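# The Little Carrier That Storkmont Kept

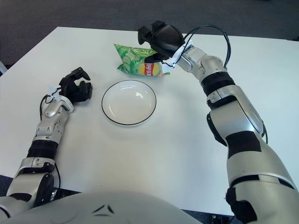
*A white plate with a thin black rim, and a green bag of crisps behind it.*

Ask anyone who grew up near Storkmont what the old works made and you'll hear about ploughs. Fair enough, as it made ploughs for decades before the war and went back to them afterwards. But for two busy years in between, the long shed by the river turned out tracked carriers, and they are some of the most likeable armoured vehicles I've ever had the pleasure of crawling underneath.

The type was called the Flonia. It was a low, open-topped machine meant for hauling ammunition and towing light guns over ground that would swallow a lorry, and 465 of them left the shed before the orders stopped. That's a small number by wartime standards (the big factories would have sneezed at it), but remember that this was a farm machinery firm with a leaky roof and one decent crane!

You can see the plough-makers' hands all over it. The track pins are held by the same sort of split collar the works used on its heavy harrows, and the front towing eye is, as far as I can tell, a plough part with an extra hole drilled in it. The hull is riveted along the sides and bolted at the nose, so a crew with a bent front plate could take it off in a field and hammer it straight. Crews loved that. They loved the heater less, a duct from the engine bay that warmed the driver's left boot and nothing else.

A Flonia carried two crew up front and had bench room for eight more behind, if they were friendly and left their packs at home. Most of the time the benches were folded up and the back was filled with shells, wire, rations or somebody's bicycle. With a full load it was slow and very loud. Empty, on a hard road, it could really shift, and the steering got lively in a way that the driver's handbook covers in a single stern paragraph.

The second batch is the one to look for. It had a wider track, a better air filter and a proper canvas tilt on hoops, and the exhaust was moved from the right side to the rear, where it stopped setting fire to the bedrolls. If you find a hull with a patched round hole behind the driver's seat, you've got an early one that was brought up to the later standard at the Okeke depot. Look for the depot's stamp on the patch, a small diamond with a bar through it, usually under a great many coats of paint.

After the war most went for scrap, and a good few went to farms. Sawn-down Flonias pulled timber and cleared snow all over the hills above Storkmont, and one spent years as a ferry tractor at Manola, dragging boats up the shingle until the salt got the better of its floor.

Two runners survive today, and both are kept at Manola, in the old boat hall behind the harbour. One is the ferry tractor, with a new floor and its benches back in place. The other came out of a barn nearly complete, down to the starting handle in its clips, and it still wears a scrap of its first green paint inside the tool locker.

They are started up every Tuesday in the season, and if you can get there, go. The noise in that hall is tremendous. Stand near the back on the left, where the hinged engine cover is propped open, and you can watch the fan belt and the big brass oil cup at work. The hall shuts in December and the engines are drained until spring.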